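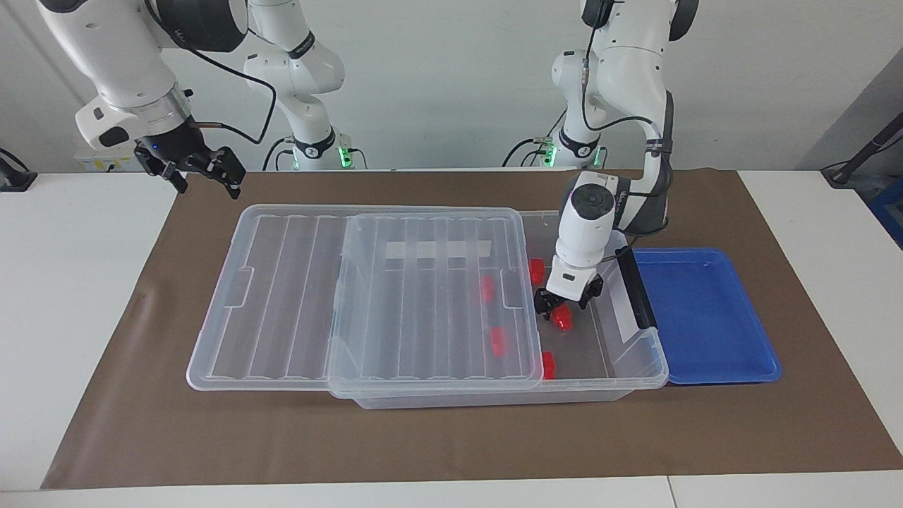 Tips for showing your robot arms a tidying job

Clearing small things out of a storage bin is a lovely first lesson for a pair of arms, and most of what I know about it I picked up the slow way, at my own bench, over a long November.

Start with a sheet of brown paper over the table. It cuts the glare, and red pieces show up nicely against it. Smooth out the worst of the creases first.

If your bin has clear lids, try leaving them partly on. The arm then learns to reach down through the open end, and you learn to steer gently! Come straight down, stop just short of the floor of the bin, and close the fingers slowly. I rushed this for weeks and my first 9 runs were good for nothing but the trash.

Set the tray right up against the bin so the trip across is short. Park the arm you aren't using up high, fingers open, and make sure its cable has room to loop.

Aurelio Salcedo, who taught me on his old Skanine controller, likes to rest his hands after every 2 runs - I go a bit longer, then get up and put the kettle on. Move the pieces to new spots before each run, too, and wipe the lids with a soft cloth when they get smudgy.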